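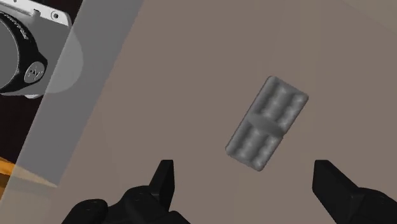

Tidying a table in simulation: gray bar on the tabletop, camera in the corner, gripper open.

Come and do chores with us (paid, Flolemham, starts in April)

Hi, I'm Osvaldo Fabbri and I run the chores study at Umau. I spend my days on one question my mother asks me every time I call home: can the robot clear the table yet? My answer is "sometimes, Mamma, if it's our table," and I'd love to have a better one for her by summer!

So I'm looking for 8 people to come and do ordinary housework and shop work in our test rooms. Clearing tables, putting stuff in drawers, folding dish towels, restocking a shelf, wiping down a counter. You do the chore, then you watch our software (we call it Song) try the same one, and then you tell me what you think of it. Be mean if you want. I've heard worse from my own brother.

A bit about where we are. Song has done 2,790 practice runs in simulation, mostly picking one small thing up off a table and putting it somewhere sensible. Simulation is lovely, I can leave it going all night and nothing gets broken. A real kitchen is another matter. Towels are a disaster. Drawers are so-so. Anything with a lid makes me want to go home early. My own guess is that shelf stocking gets there years before laundry does, but my colleagues disagree, loudly, and that's a good part of why I want people from outside in the room.

What you'd be doing

One visit a week for the month, three hours each, at the Adodach building (the old carpet showroom, parking in back). The first hour is you doing chores at your normal speed, please don't show off. Then there's a snack, then you watch and score Song's attempts on a tablet, and we finish with a chat, which I record and type up myself.

Pay is $300 for the whole thing, paid at your last visit. If you can stay on for the extra shop-floor week, it goes up to $500 total.

Who I'm after

Anybody over 18 who does chores. Really! I'd be especially happy to hear from people who've cleaned houses or hotel rooms for a living, stocked shelves, bused tables or worked in a laundry, because you'll spot things I never would. No computer experience needed. If you're left-handed, please mention it, we've had almost only right-handed people so far and I'd like to fix that. You should be OK standing for an hour, but there's a seated version of most tasks, just ask me.

One thing I can't bend on: if you work for a company that makes home robots, I can't take you this round. Sorry!

How to apply

Write me a short note, a paragraph is plenty. Tell me which chore you hate the most and whether you'd trust a machine with it. No resume. Drop it at the Umau front desk with my name on it or send it through the contact form on our site. I read them all, though I'm slow, so give me a couple of weeks.

Posted 23 January 2019. Open until all the spots are filled.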